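Room check - Bernadby unit, front workroom
Friday, April 2, 2021
Checked by: Bradley Bainbridge. Copy to Stuart Staniforth.

Ceiling lights - OK. Tubes wiped in January, could use it again.

Ceiling panels - OK. No stains that I could find, looked along the beam too. Vents along the edge dusty, need the long brush.

AC unit - runs. Filter not done, couldn't get the cover off without the step stool. Set to 77 for now, please leave it there. Was at 80 when I came in, way too warm in here.

Exit sign - lit. Glass door opens all the way, closer is a bit slow. Nothing stacked in front of it, keep it like that.

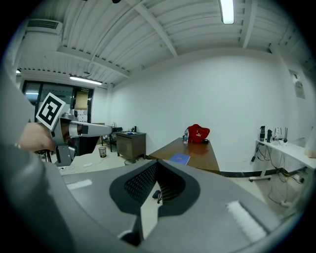

Small brown cabinet - door sticks, bottom hinge I think. Top is fine. Don't put drinks on it pls. Stuart has the key, need a spare on the hook by the Homau forms.

Dark metal table - steady, no sharp edges. Small stuff left on it again, needs a tray or a box.

Tall white cabinet by the windows - labels still stuck on OK. Pull it forward next time and sweep behind, did not get to that.

Floor - needs a sweep. No trip hazards on the way to the door. Cables on the left side to be tied up, FOLLOW UP.

Extinguisher - tag in date, pin in. First aid box short 2 rolls of tape, on the Malero order allready.

Walls - fine. One scuff, not worth painting.

To do before next check: filter, hinge, cables, tape. Stuart to sign of when the hinge is done - rest is mine.

BB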